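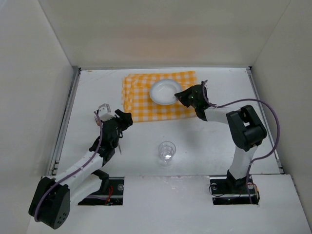 Figure 1. Checked cloth and plate on the work surface, two arms.

Family reunion backlogs in Gurell: what the numbers leave out
Iraís Rosales

1. Background
In December the Gurell migration office announced that it had "largely cleared" its family reunion queue. My project set out to check that claim against the office's own monthly tables. I did not expect it to hold up, and most of it doesn't.

The tables list 1409 open files at the start of the period and 568 at the end. The fall looks impressive until you read the footnotes. Files sent back to families for a missing form are taken off the count, and when they return they get a new number and a new start date. A family in Drimeck could wait through two winters and still show up as a fresh case.

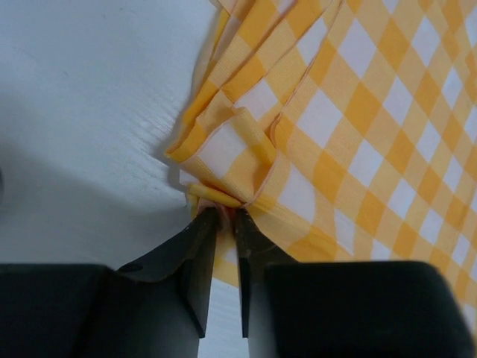

2. Method and limits
I read the tables line by line and spoke with 10 applicants from Drimeck and Ots. Six of them had been sent back at least once. That is a small group, found through one legal clinic, so I would not stretch it into a rate for the whole program.

I also asked the office how many files were returned. The reply came on a Friday and repeated the press release – no figure was given.

3. Findings
The queue is shorter on paper. Whether families are living together any sooner, the published data cannot say, and the office should stop talking as if it can.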